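Data > Buildings > Heating and Cooling > Polto service visits

Polto service visits

Polto is a table of service visits to home heating and cooling systems in and near Carden. Each row is one visit by one technician to one system. The records were written by working technicians for their own office use and were cleaned up afterward for sharing. They were not collected as a study, and the gaps in them are the usual gaps in service paperwork.

The set covers forced-air furnaces, central air conditioners, air-source heat pumps and ductless units. Boilers, water heaters and anything on a commercial roof are left out. A system that heats and cools through one air handler counts as one system.

Where the records come from

The visits come from two sources. The larger is the Gesa service desk, which sends out crews from several small contractors under one booking line. The smaller is Costigan, a single shop that does mostly heat pump work. Around 70 technicians wrote at least one record.

Gesa crews fill in a form on a phone or tablet. Costigan used paper tickets for the early part of the period, and those were typed in by office staff. The source is not given as a column, but typed tickets are easy to spot: the notes are short and the pressure reading is often missing.

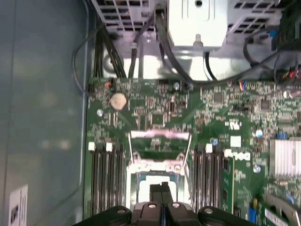
Board with the CPU socket open.

What is in the table

The main file is visits.csv. It has 14 columns:

- visit_id: a random code, unique per visit
- site_id: a random code, the same for every visit to one system
- month: month of the visit, name only
- system_type: furnace, ac, heat_pump or ductless
- fuel: gas, propane, oil or electric
- age_band: age of the outdoor unit or furnace, in bands
- reason: tune_up, no_heat, no_cool, noise, leak, other
- supply_temp: supply air temperature in degrees Fahrenheit
- return_temp: return air temperature in degrees Fahrenheit
- static_pressure: total external static pressure, inches of water column
- filter_state: clean, dirty, blocked, missing
- work_done: short code for the main job
- parts_code: short code for the main part used, blank if none
- notes: free text, edited to remove personal details

Codes for work_done and parts_code are in codes.csv. A code that starts with X was retired partway through and folded into another one; codes.csv gives the replacement. The retired codes have been left in visits.csv as written. If you want counts by job, join to codes.csv first and use the current_code field.

There is also a file called sites.csv with one row per system. It gives the number of visits, the house type and whether the ducts run through conditioned space. House type is what the technician picked from a menu. It was not checked against any public record.

How readings were taken

Supply and return temperatures were meant to be taken after the system had run for at least 15 minutes. On no-heat and no-cool calls that was often impossible, and the reading, when there is one, was taken after the repair. The table does not say which. For this reason temperature rise across the furnace should be worked out only from tune_up rows.

Static pressure was read with whatever manometer was on the truck. Most technicians drilled test ports on the first visit and used the same ports later, so readings from one site can be compared with each other. Comparing between sites is less safe. Ductless units have no static pressure and the field is blank for all of them.

Filter state is a judgment. Gesa gives its crews a sheet with sample filters on it, and Costigan does not. We looked at pairs of visits made to the same system in the same month and found that "dirty" and "blocked" were often swapped. Treat them as one group unless you have a reason to keep them apart.

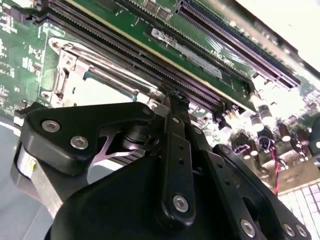 This page was last changed in April.

Changes in this version

Version 4 replaces all earlier versions. The changes are:

- Duplicate visits caused by the tablet form sending twice were removed.
- Temperatures entered in Celsius were converted. They were found by looking for heating visits where the supply reading was lower than any believable room temperature.
- The fuel column for dual-fuel heat pumps now gives the backup fuel. In earlier versions it said electric for some and gas for others, depending on the crew.
- The notes column was read through again by hand, and more street names were taken out.

If you published numbers from version 3, the fuel change is the one most likely to move them. The old fuel values were not kept.

Known problems

Tune-ups are bunched in spring and fall, and a good share of the spring ones were done under a service plan. People who buy service plans tend to have newer systems and cleaner filters. Any average taken over the whole table will look better than the housing stock of Carden really is.

Some systems appear under more than one site_id. This happened when a house changed hands and the new owner was entered as a new customer. We merged the cases we could find from the address before addresses were dropped. The rest can't be found now.

The age_band column was filled in from the data plate when it could be read. When it could not, technicians guessed or left it blank – and there is no flag for a guess.

Refrigerant amounts are not in the table. They were recorded, but units were mixed so badly (ounces, pounds, pounds and ounces with no separator) that we could not sort them out with any confidence. They may come back in a later version if the paper tickets turn out to help.

No-cool calls during the hottest stretch of summer are thin. Crews were behind and many forms were closed with only a reason and a work code.
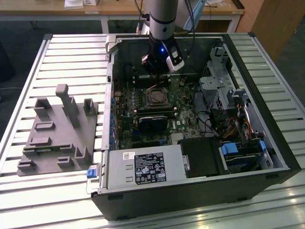

Can I use the table to compare furnace brands?
Brand and model were removed before release, so the table only supports comparisons by system type, fuel and age band. A few notes mention a part by its common name, but there are too few of them to say anything about a maker.

Privacy

Names, phone numbers, addresses and invoice amounts were dropped before the two sources were joined. Dates were cut down to the month. A site with fewer than six neighbors of the same house type in its service area had its house type set to "other." Technicians are not identified, and there is no code that links visits by the same person.

Please do not try to work out which house a row belongs to. If you find a note that still names a street, a person or a business, send us the visit_id and leave the text out of your message.

Suggested uses

The table has been used for classroom exercises in apprentice programs, mostly on reading static pressure and spotting airflow problems from a set of numbers. It is also a fair test for sorting short service notes into job types. The notes are full of shop abbreviations, and a partial list is in abbrev.txt.

It is a poor fit for estimating energy use. There are no run times, no meter readings and no thermostat settings. It should not be used to rate contractors or to set prices.

Loading the files

All files are comma-separated, UTF-8, with a header row. Blank means not recorded. A zero in static_pressure is a real entry by the technician but is nearly always wrong, and we suggest treating it as blank.

Some notes contain line breaks inside quotes. Most readers handle this, but a plain line-by-line split will not. If your row count comes out higher than the one in checks.txt, look there first.

Terms

The files may be copied and changed for teaching and research. Keep this page with any copy, and say which version you used. Selling the table or a part of it is not allowed.

Reporting errors

Send corrections to the data desk at Gesa, with "Polto" in the subject line. Give the visit_id or site_id and the column. Questions about your own furnace or heat pump should go to your contractor – the data desk has no way to look up a customer from this table.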